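Home Posts Archive About

Unit pricing at the Ledetti in Bomville

I have kept a spreadsheet of shelf-edge prices since March. It now holds 3,449 rows, most of them snacks, and the main problem is units. Crisps are priced per 100 g on one label and per pack on the next, so the two cannot be compared without a calculator. 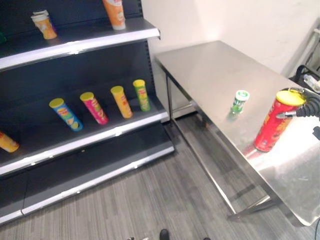 Converting everything to pence per 100 g takes one formula. Multipacks need a second column, as the label gives the outer weight on some lines and the single bag on others - I enter both.

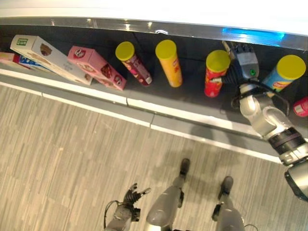 Offers go on a separate sheet. A 70p reduction that ends on Thursday would otherwise drag the average down for the whole month. Next job is to add the Gondal branch, which uses a different label layout.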